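Plundine puts two sets of gripper fingers through parts-sorting trial

Fri 30 April

Parts supplier Plundine has finished the first stage of a trial comparing two kinds of gripper fingers on a two-armed robot, and says it will carry on with the textured set when testing starts again.

The job is a dull one that the company has long wanted to hand over. Small metal parts have to be moved between a blue tray divided into cells and a perforated steel tray. The parts are shiny, they roll, and the cell walls leave little space for a finger on either side.

The first set, from Nusik, has smooth padded tips. The second, from Alemneh, has flat, angled tips with a fine crosshatch on the gripping face. Each set was given the same 828 picks over 26 shifts, with the same arms, the same controller and the same software.

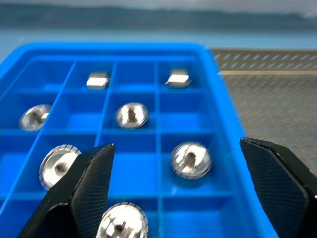 Why not just use a suction cup?

Many of the parts have a hole or a post in the middle, so a cup can't get a good seal on them. Plundine tried suction in February and dropped it after a week.

Zewditu Hailu, who ran the trial, said the Nusik pads were kinder to polished surfaces but tended to let round parts turn as they were lifted. A part that turns in the fingers often goes down crooked and has to be picked again. Over the full run the Nusik set needed 193 repeat picks. The Alemneh set needed less than half that number.

"The padded ones aren't bad fingers," Hailu said. "They'd be fine on a box or a bottle. On a little ring, in a cell with walls, they're too thick and they slide."

The angled tips had their own trouble. They reach down between the dividers easily, but if the arm comes in slightly off centre they can catch the top of a wall and shift the tray. The team slowed the last part of the downward move to deal with it, which added roughly 2 seconds to each pick.

Glare was the other complaint. Bright metal under strong light confused the wrist camera more than the head camera, mostly on the rounded pieces. The controller, a Cledum unit, can take a position from either camera, and for the second half of the trial it was set to find the part with the head camera and use the wrist camera only for the final approach.

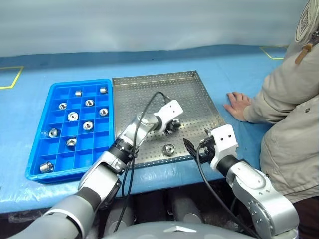
Hailu said that change made more difference to the repeat picks than she had expected, and it helped both sets of fingers. She would like to run the Nusik set again from the start with the new camera settings before the numbers are treated as final.

The next stage will use both arms at the same time, with one placing parts while the other goes back for more. So far they have mostly taken turns. Staff will keep checking the trays by hand until that stage is done.

Plundine has not said what the fingers cost or whether it plans to buy more robots. The Alemneh fingers are on loan and the company has asked to keep them through the winter.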